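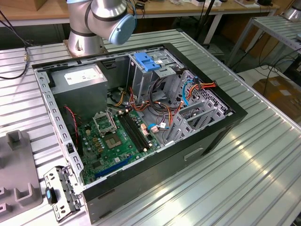 Desktop Disassembly Cell: Student Project Report
Sobia Jadoon, Grerkside Robotics Course
31 May 2019

1. Purpose

The project set out to take a standard desktop computer apart with one robot arm, working from above on a tower laid on its side. The course had earlier used the same cell for stacking blocks. A computer was chosen as the next subject for its mix of rigid parts, latches and loose wiring.

Two sub-tasks were selected: removal and return of the hard drive, and handling of parts at the processor socket. Only the hard drive task is covered in detail. The socket task reached the point of written waypoints and is left to the next group.

2. Work area

The tower rests on a ribbed metal table with the side panel off and the interior facing up. The arm is bolted near the back edge of the table. All waypoints are stored relative to the table and not to the tower, so any shift of the case makes the whole set invalid. In April the case was moved during cleaning and a full day of taught points had to be discarded.

Fixtures for small parts are placed to the left of the tower. The processor socket stays empty and its retention frame is left raised between sessions.

Control runs through Trarkiser, the sequencing program written by last year's class. Trarkiser reads a list of poses and gripper commands from a text file. It has no collision checking, and every new file was run at low speed first with a hand on the stop button.

3. Cables

Cable position was the main source of variation. The power leads cross the middle of the case near the drive bay, and the blue data cable arches down beside the perforated panel. Neither returns to the same place after being handled. Tying the leads back was tried and dropped, as the ties made the wires stand up higher than before. The final method was to raise the approach height and come down vertically over the bay.

4. Hard drive task

The drive used is a 3.5-inch Western Digital Blue, labeled 1.0TB. It is unplugged by hand before the run. Connecting and disconnecting the plugs was ruled out of scope.

The sequence file holds these stages: open gripper, approach, descend, close, lift, hold, return, release. The hold stage was added so that the grip could be checked by eye above the case before the arm moved any further. 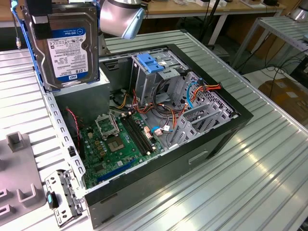 5. Results

The log for the drive task contains 1,058 runs, of which 724 completed all stages without a stop. A further 78 were stopped by hand as a precaution and are counted as failures. The rest ended in a missed grip, a drive that caught on the bay during return, or a Trarkiser timeout. The log does not separate these three causes, and it should have.

Runs at low speed and runs at full speed were entered in the same file. No comparison between them can be made from the present data.

6. Remaining work

Add a cause code to each log entry. Store waypoints relative to a corner of the tower. Test the socket waypoints with the retention frame both raised and lowered. The sequence files and the log are in the Skuvevlow folder on the course drive, together with the fixture drawings.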